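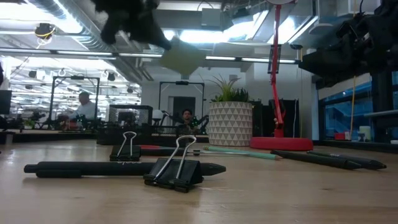
How often should a shared work table be checked for loose stationery?
Once at the close of each day, and again before any group booking.

Subramaniam Building, Room 26 — Table Safety Checklist
Inspected 8 Jun 2023 by Bindu Thevar

Pens and markers: satisfactory. Return to the tray at close.
Binder clips: satisfactory. Fold handles flat before storing.
Stand with red base: stable. Keep clear of the table edge.
Yellow cable: comment — confirm that it cannot be snagged from a chair.
Potted plant: satisfactory. Water at the sink only.
Ceiling lights: all lit.

Next inspection: November.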